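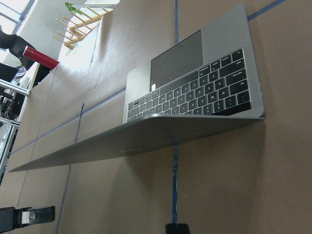 A silver laptop on a paper-covered tabletop.

Hưng Âu has been up since five, and he's still talking faster than I can write. His second album, Flolthorpe, comes out in September, and he has been playing me rough mixes for most of the morning, stopping every one of them halfway through to tell me what's coming next.

"Wait, wait, the bass clarinet," he says, one hand in the air. "Okay. There. Did you hear it? That took us 3 nights."

It was worth all of them! The song is called "Maruyama," and it's the best thing he has done – a slow, swaying tune that starts at a crawl and somehow ends up at 130 beats a minute without a drum kit anywhere in sight. The pulse comes from a muted piano and a lot of handclaps, recorded in the stairwell at Lollden, the studio where he made the whole record.

Fans of his debut, Hotlow, may be surprised. That album was built almost entirely on synthesizers, and he toured it alone for 2 years. This time there's a string quartet, a choir on the closing song and a pedal steel player he met at a wedding.

"I love Hotlow, I still play it," he says. "But I was lonely on that tour. You finish a show, everybody's happy, and you go pack up your own cables. I wanted people to eat dinner with."

So he wrote for people. He taught himself to score for strings from library books, got the viola clef wrong for a month, and kept some of the wrong notes when the quartet told him they liked them. The words came last. Most are about his grandmother's street, and one verse (my favorite) is just a list of the shops on it, sung in order from the bus stop.

He kept more than 205 voice memos while he was writing, hummed on trains and in grocery lines. A few made it onto the album as they were. On "Second Window" you can hear a station announcement under the first chorus, and he refused to clean it up.

"The engineer was begging me," he says, laughing. "But the announcement is in the right key. How could I take that out?"

The first single is out on 7th May, and the full band will be on the road in the fall, quartet included. He's already worried about fitting the cello in the van. Then he remembers there's one more mix I haven't heard, and he's reaching for the volume again.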